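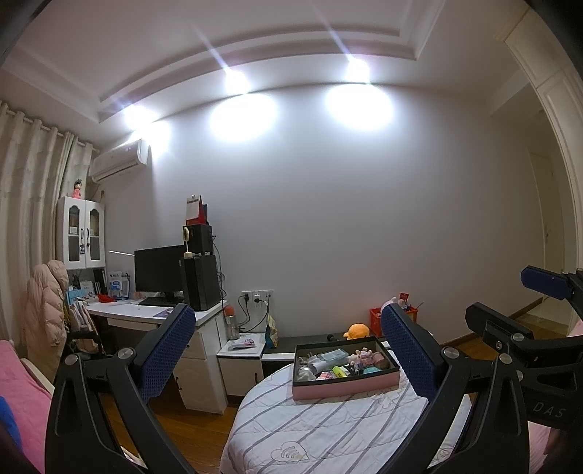 Drimoretti 放大镜与阅读灯对照表:数据说明

写在前面

您好,欢迎翻到这一页。这份表格最早是我(Griet Wouters)给母亲挑放大镜时随手记下来的,后来邻居要、同事要,图书馆的读者小组也来要,复制来复制去,每个人手里的版本都不一样,有的连列名都改了。于是 Stijn Willems 劝我把它整理成一份像样的数据,放在同一个地方,大家都从这里取。我听了他的话,一整理就是大半个冬天(期间还重做了两遍,因为第一遍我把屈光度和倍率填反了,真是惭愧)。

表里收的是带照明的手持放大镜、立式放大镜、夹式放大镜和适合近距离阅读的台灯,一共 2,000 行,每一行是一次试用记录。请注意是“一次试用”,同一件器材会出现很多次,由不同的人在不同的光线下使用。如果您只想知道有哪些器材,请看 items 文件,那里每件器材只占一行,读起来会轻松许多。

文件清单

items.csv:器材基本情况,包括类型、标称倍率、镜片直径、重量、供电方式、灯光色温。
trials.csv:试用记录,也就是上面说的 2,000 行。
texts.csv:试读用的短文编号、字号和字体。短文都是 Jeanine Verschueren 自己写的,讲她家菜园里的事,可以随意转用,她很乐意有人读。
notes.txt:试用者随口说的话,由我们抄录,去掉了姓名。有些话很长,我一句也没舍得删。

几个主要字段

item_id:器材编号,H 开头是手持,S 开头是立式,C 开头是夹式,L 开头是台灯。
mag_nominal:厂家标称的倍率,照包装盒抄写,没有换算。
mag_measured:我们自己量的倍率。方法很土,用一把透明尺子对着方格纸看,数格子。Stijn 每件量三次,取中间那个数。
lens_mm:镜片直径,单位毫米。长方形镜片填较长的一边,并在 shape 一栏写 rect。
cct:灯光色温。能在冷、中、暖三档之间切换的,分成三行记录。
room_light:房间光线,取值为 day、ceiling、lamp_only、mixed。ceiling 指只开顶灯或射灯,窗帘拉上。
minutes:连续阅读的分钟数,最长 30 分钟,到点我们就请人歇一歇喝口茶。
comfort:舒适度,一到五分,五分最好。由试用者自己打分,我们不解释、不提示。
glare:是否觉得反光刺眼,yes 或 no。空白表示当时忘了问,请不要当成 no。

数据是怎么收集的

试用分两批。第一批在 Giltell 阅览室,靠窗的长桌,上午光线好的时候做;第二批到各位试用者家里去做,有的在厨房,有的在客厅,也有人习惯睡前看书,那就在卧室里试。第二批花的时间多得多,但我个人觉得更有用。阅览室里读着很舒服的镜子,回到家里开着顶灯一照,镜片上常常映出一个亮点,正好压在字上,换个角度拿又累手腕。这种情况在 glare 一栏里看得很清楚。

每次试用,请试用者先不用任何器材读一小段,再用器材读一段新的短文,字号不变。短文顺序是抽签决定的。立式放大镜直接放在纸面上;手持的由本人自己找合适的距离,我们不去扶。器材电池每试用 12 次统一更换,充电的则在前一晚充满。这条规矩是 Subira Mrema 定的,在她来之前我们换得很随意,所以最早的那些记录在 battery_ok 一栏标为 unknown,比较亮度时最好先筛掉。

器材大部分是向 Herar 眼镜店借的,他们把展示架上的样品借给我们用,试完擦干净还回去;另一些是 Claeys 五金铺寄存的旧款台灯,还有几件是大家从自家抽屉里翻出来的。没有任何店家付钱给我们,表里也没有价格一栏。价格变得太快,写上去过一阵子就会误导人。

已知的问题

试用者大多是年纪较长、平时就爱看书看报的人,年轻人和几乎不读纸质书的人很少,请不要拿这份表去推断所有人的情况。

我们没有记录任何人的眼科诊断,也不打算记录。因此这份表不能告诉您哪一种放大镜适合哪一种眼病。如果视力突然变差,请先去看眼科医生,再来挑镜子。

高倍率的镜片视野窄,有些试用者读着读着就跳了行,我们起初没有记录跳行,后来才加了 line_skips 这一栏,加得晚,前面大片是空的。

舒适度打分有“客气”的成分。Wilma Dewulf 核对笔记时发现,有的人嘴上抱怨手酸,分数却给了五分。遇到这种情况我们保留原分数,并在 flag 一栏写 polite,用不用由您决定。

编号 L20 的台灯中途换过灯泡,前后色温不同,现已拆成 L20a 和 L20b。您若手上有旧版表格,请以新版为准。

怎样使用

文件都是 UTF-8 编码,逗号分隔,第一行是列名。用电子表格软件打开时,如果中文显示成乱码,请选择“导入”,在编码一栏里选 UTF-8,不要直接双击。trials 与 items 用 item_id 连接,与 texts 用 text_id 连接。

想给家里老人挑一件的朋友,我建议先按 room_light 筛出和家里相近的光线,再看 comfort 和 glare,最后才看倍率。很多人一上来就要最大的倍数(我母亲也是),可是倍数越大,能看到的字越少,镜子离纸也越近,读菜谱还行,读小说就辛苦了。重量也请看一眼,手持的拿上一会儿,差别就出来了。

许可与更正

非商业用途可以自由复制、修改和转发,注明来自 Drimoretti 对照表即可。发现错误请写信告诉 Wilma,她负责登记更正,信里最好附上行号和您认为正确的数值。下一次更新计划在八月,届时会补上一批新的夹式放大镜,Jeanine 也答应再写几篇短文,这回据说是讲西葫芦的。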